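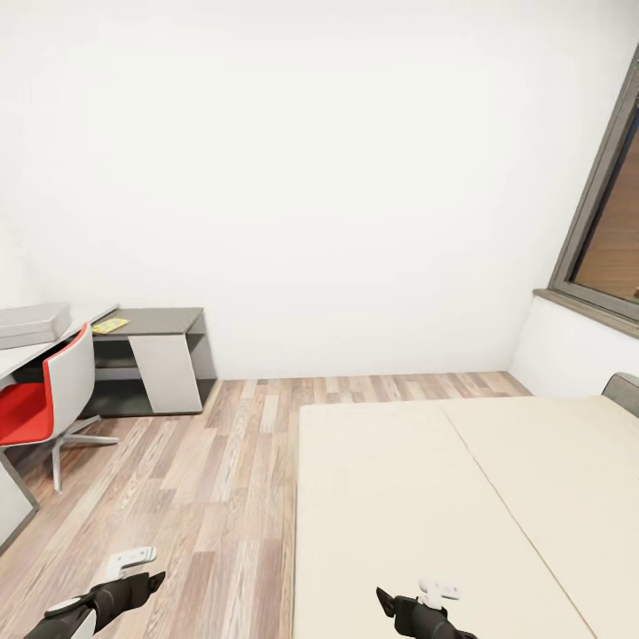

Figure 4. Practice bedroom loaded in the simulator, both arms low and grippers open.

Section 4. Your first session in the practice bedroom

By now you should have the Tallside software installed on the workshop computer and the two arm controllers talking to it. If you skipped Section 3 because you were excited to get moving (we understand completely, and Marius Tudose did exactly the same thing on his first build), please go back and finish it. The steps below take for granted that the left controller moves the left arm.

The bedroom is the second of the rooms that come with the Avram home build, and it's the one we like people to start with. There's a bed, a desk, a chair and a fair stretch of open floor between them, so you have room to make mistakes. The real arms stay switched off the whole way through this section.

Loading the room

1. Switch off the power supply for the real arms at the wall. Leave the controllers plugged in to the computer.

2. Start Tallside and choose Rooms, then Bedroom. The first load can be slow on an older machine. Later loads come out of the cache and are much quicker.

3. When the room appears, compare it with Figure 4. You should have the desk on your left, the bed on your right and the bare wall straight ahead, with a gripper reaching in on each side at the bottom of the view. The right gripper sits just over the near edge of the bed.

4. If your view shows mostly ceiling or mostly floor, open View and press Reset Head. Don't try to fix it by moving the arms, or you'll lose your starting pose and have to load the room again.

Note: The floor planks come in several shades and have quite a bit of grain to them. On a modest graphics card they can shimmer when the view turns. Setting Floor Detail to Low takes care of it and has no effect on how the arms behave.

Checking the arms

5. Set the Speed Limit box to 28. The box accepts numbers up to 1000, and you will be tempted, but please leave it low until you've worked through all of Section 5.

6. Lift the left controller slowly, a hand's width or so. The left arm should rise with it, smoothly and without a twitch. Set it back down and do the same on the right.

7. Squeeze each trigger gently and let go again. The gripper on that side should close and then open fully. If it stops partway, run Trigger Calibration again (Section 3, step 8).

8. Lower the right gripper until it just touches the top of the bed, then lift it away. The contact light in the corner of the Tallside window should come on with the touch and go out when you lift.

Caution: If the arm sinks into the bed with no contact light, stop there and don't go on to the real arms. It means the contact settings haven't loaded. Close Tallside, open the settings file, check that the contact rate reads 800, save it and start over from step 2.

Moving around

9. With both arms held low, press the forward pedal lightly and roll up the strip of floor between the desk and the bed. Take your time – the pedal is more eager than you'd expect.

10. Watch the base of the office chair. Its legs are splayed, and one of them points right, across the floor you're about to drive over. Kurniawati Khoo suggests steering by the legs and ignoring the red seat altogether, and everyone in our workshop has come around to her way of doing it.

11. Stop before the chair, back up to where you began and repeat until you can do it without touching anything. A pleasant half hour with a cup of tea is plenty for most people.

12. Once you're comfortable, try driving close enough to reach the little yellow booklet lying on the side unit by the back wall. Don't pick it up yet! Picking up thin, flat things is a skill of its own and we come to it in Section 5.

Note: The flat gray box on the near end of the desk is a fixed object in this version. The gripper will touch it and the contact light will come on, but the box won't budge and its lid won't open. Ionuț Enache is working on a version with moving parts, which we hope to add in September.

Saving your session

13. Bring both arms back down low, with the grippers open, before you save. Tallside stores the pose along with the room, and a session saved with an arm stretched out will open that way the next time.

14. Choose Session, then Save As, and put your own name in the title. On a shared computer the default name gets overwritten by the next person along, and there is no undo for that.

15. Close Tallside before you turn the power for the real arms back on.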